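4.2 Bedding, warmth and the habit of keeping

We come now to the part of the household survey that gave us the most pleasure to work on, and which readers of our earlier report on Postham may remember we had to leave out for want of space. Of the 542 households that returned the long form, 273 told us that at least one quilt or heavy blanket in regular use had come to them from a relative. The share was higher in Plodard than in Postham, and it stayed higher when we looked only at homes with similar incomes and a similar number of bedrooms (see Table 6).

We had expected warmth to be the main reason people gave for keeping older bedding, and in the colder upstairs rooms it often was. But the open answers, which ran to 2,324 separate comments once we had split them up, kept going back to storage, washing and guests – to who sleeps where when the family visits, and which cover is brought out for them. One woman in Plodard wrote a page and a half on the order in which her quilts are folded, and we have kept her wording in the appendix because we could not improve on it.

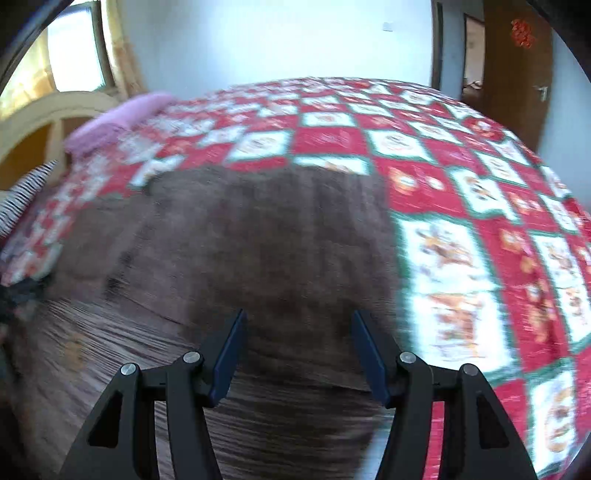 Figure 7. Checkered quilt in red and white on a large bed.

The comments on washing deserve a little more room than we first gave them. In 116 homes the person answering said that a quilt had been kept off the bed for a full season or longer over worries that it would not survive the machine. Several of these homes had bought a newer cover for daily use and put the older one in a chest or on a high shelf, where it stayed until company came. We coded these as "kept" and not as "in use," a choice that a reader might fairly question, and the results under the other coding are given in Table 8. They move the Postham figure down slightly and leave Plodard almost where it was.

We should also say something about pattern, which we asked about rather late, in the April round of visits. Checks and stripes were named far more often than flowers, and people tended to describe them by color first and by maker or age only when we pressed. This fits well with the smaller Gredero study, where plain repeating patterns were the ones most often said to "go with anything." It fits less well with the interviews from Phí, in which the fabric itself mattered a great deal and the pattern was hardly brought up at all. We suspect that our own question, which offered a list of patterns to pick from, did some of the work here, and we would word it differently another time.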